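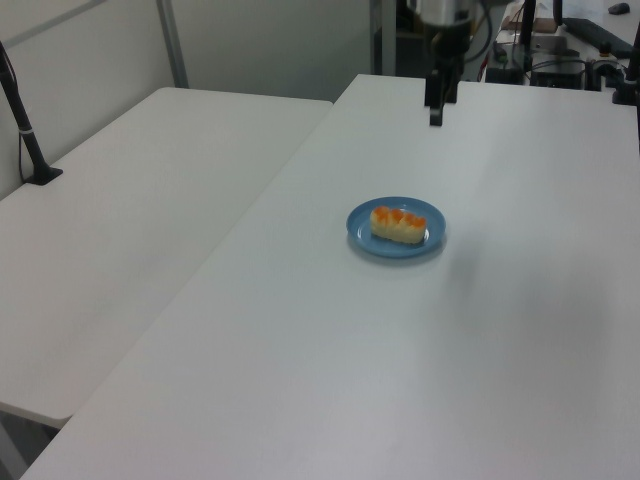
**Jaltard** is a tabletop robot arm built by Benedito Cavalcanti and Osvaldo Fontes at the Brara shared workshop in Bosport. It was meant to sort screws. It has since been given plates of food to move about, a line of work in which it has shown more patience than talent.

## History

Cavalcanti began the build in May, on a bench he had promised to clear by the end of the month. Fontes joined to write the control software and stayed to argue about the wiring. The first gripper was strong enough to crack a saucer and was retired after doing so. Its replacement closes more slowly and is driven by a board salvaged from an Ardeleanu label printer.

## Operation

A task is taught by guiding the arm through it by hand, after which the software attempts to repeat it. The builders log every attempt. Of the first 85 plate runs, 65 were marked as passes, although Fontes's definition of a pass allowed the food to arrive upside down. Cavalcanti's stricter count has not been published.

The arm stops if it meets unexpected resistance, such as a table or Cavalcanti.

## Reception

Workshop members have been broadly tolerant. Ademir Rangel, writing in the Brara newsletter, called it "the slowest waiter in Bosport, and still not the rudest". A request for a second arm was turned down on grounds of space.

## See also

- Brara workshop
- Ardeleanu label printer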